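Keeping a white microwave (and the table under it) white

I bought a white microwave in June, against all advice, and stood it on a white table because that was the table I had. My friend Thoa Kim said I'd be wiping it down until I was old and grey. Well, I'm a good way there already, so here are the things I've learned about keeping the pair of them decent without spending my evenings at it! 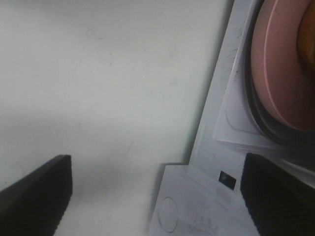
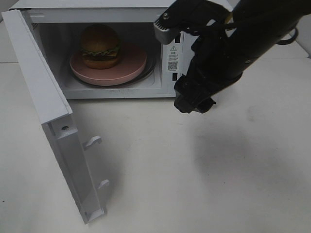
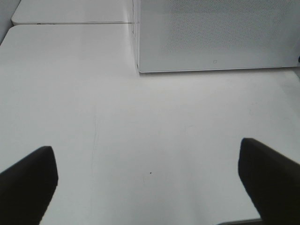
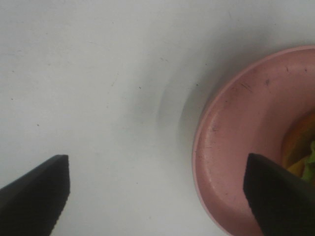
First of all, the inside. Forget the sprays. Put 200 ml of water in a microwave-safe jug with a good squeeze of lemon (or a spoonful of white vinegar if you can stand the smell), stand a wooden spoon in it so it doesn't bubble up suddenly, and give it 5 minutes on full. Then leave the door shut for as long again. That second wait is the bit I always used to skip, and it makes all the difference, the steam does the scrubbing for you. After that a soft cloth takes most things off, even porridge.

Do the door while you're there. I mean the edges and the catches, where the crumbs collect and where a cloth never quite reaches. I use a cotton bud, or an old toothbrush if it's been a bad week. Go gently around the latches, you want them clean but you don't want to snap one off (I did this on the last microwave and had to hold it shut with my elbow. It went to the tip, obviously. Please don't run one with a broken catch).

The glass turntable comes out and goes in the washing-up bowl like any other plate, but let it cool down first. Cold water on hot glass is asking for trouble. Wipe the ring underneath before you put it back, and if your turntable has started grumbling as it goes round, that's very often where the noise is coming from.

Now, scuffs on a white tabletop. Most of mine turn out to be marks left by something else, so they do come off. Start with warm water and washing-up liquid, and only if that fails try bicarbonate of soda mixed to a paste, on a damp cloth, rubbed in little circles with hardly any pressure. Try it in a corner first! I bought a tub of Zonatmont cleaning paste that was meant to be kinder still, and I couldn't see any difference for the money. Scratches are another matter and I've stopped fighting them.

Pale plates and bowls pick up those thin grey lines from cutlery, and the same bicarb paste shifts a fair few of them. Tomato stains on plastic ones I leave on a sunny windowsill for an afternoon. Yutong Cao swears by a denture tablet and a bowl of hot water, which I haven't tried yet, but her bowls do look nicer than mine.

Last thing, pull the microwave forward now and then and wipe behind it, and keep the vents clear when you push it back. Check your booklet for how much gap it wants. Mine asks for 100 mm at the back, and I'd had it jammed right up against the bread bin.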